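Kornetti
Bin Packing and Order Sorting Associate, Flotside site
Posted 14 June 2024

Department: Outbound, small items
Type: Hourly, part time, 30 hours per week
Openings: See shift table at the site office
Reports to: Shift lead, small items

Position summary

The associate sorts mixed retail goods into gray bins, checks bin contents against the order sheet, and prepares finished bins for transfer to the Bestberg line. Goods are light household and personal care items, most of them in clear plastic wrap or soft pouches. Item shape and size vary within a single bin.

Duties

Place items flat on the bin floor. Do not stack wrapped items against the sloping walls, where they slide and open at the seam.
Check each item number against the order sheet before the bin leaves the table.
Set aside items with torn wrap, missing labels or leaks. Record them on the damage form.
Inspect empty bins before use. Scuffs and surface wear are acceptable. Cracks, sharp edges and residue that comes off on a glove are not.
Wipe bin interiors at the start and end of each shift with the cleaner supplied.
Return unclaimed small items to the Pillay rack by item number.
Keep the walkway between the tables and the scale clear.

Requirements

Able to lift 30 pounds to waist height and stand for a full shift with scheduled breaks.
Able to read printed item numbers in 10-point type, with glasses if needed.
Basic written English for forms and labels.
Closed shoes with a firm sole. Safety shoes are supplied after the trial period.
Previous warehouse work is useful but not required. Training covers bin layout, wrap inspection, label formats and the damage form.

Schedule and trial period

Shifts are morning or afternoon and are fixed for the first 60 days. After that, changes may be requested in writing. The trial period is also 60 days. During the trial, the shift lead reviews a sample of finished bins for placement, count and wrap condition. Results are given to the associate in writing.

How to apply

Send a one-page work history and your preferred shift to the Kornetti site office at Flotside, reference 295. Applications without the reference number are filed under general interest and may be read later. Selected applicants will be asked to complete a short sorting task at a packing table. No preparation is needed. Bring photo identification.

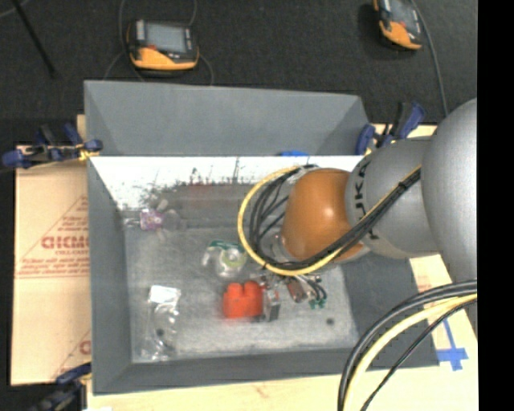

The sorting task takes about 30 minutes and is paid at the hourly rate. Applicants receive a reply by mail or phone whether or not they are selected.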